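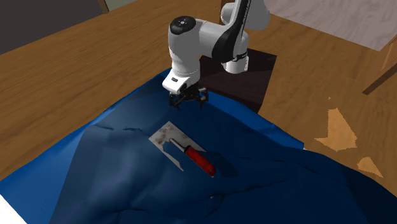
Gripper fingers on a small arm: setup and upkeep

These notes cover a bench-size arm with a two-finger parallel gripper, used for picking up hand tools from a soft surface. Most of the trouble in a cell like this comes from the fingers and the approach height. The arm itself needs little.

Zero the fingers first. Close the gripper at its lowest force setting with a strip of copy paper between the tips. The paper should drag evenly from front to back. If it slides free at the front and catches at the back, loosen both finger screws, close the gripper again and retighten with the fingers shut. Use a short hex key. A long one makes it easy to strip the threads.

Check that the pedestal doesn't rock. Push on the top edge with the arm parked. Shim under the low corner with sheet metal; cardboard compresses within a week and the zero drifts with it.

Fabric is harder than a bare tabletop. The height of a fold changes every time something is set down, so a fixed Z value taught on Thursday is wrong by Friday. Teach the hover point above the tallest fold and do the last part of the descent at low speed with the contact limit turned down. On the Erkton controller the limit is on page 2 of the motion menu, and it resets to default after a power cycle.

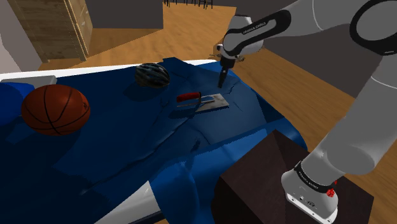
Round handles should be gripped across the handle, with the fingers square to its long axis. Flat blades and plates are poor targets on cloth, as the tips tend to pinch fabric along with the edge. If the gripper reports a closed width wider than the part, open, lift and try again. Don't raise the force to get past it.

Wipe the finger pads with isopropyl alcohol at the start of each shift. Lint packs into the slide behind the fingers, where a cloth won't reach. Use a dry nylon brush, then a vacuum. Compressed air drives it in deeper.

Regrease the slide every 3,000 cycles. One pea-size dab of Fovura light grease per side, run the gripper open and shut 9 times, wipe off what comes out. Yanti Pillai at the Zemville shop does hers at almost twice that interval on bare benches and has had no wear, but she doesn't run over fabric.

Replace pads as a pair, and redo the paper test afterward. Write the cycle count on the bag the new ones came in.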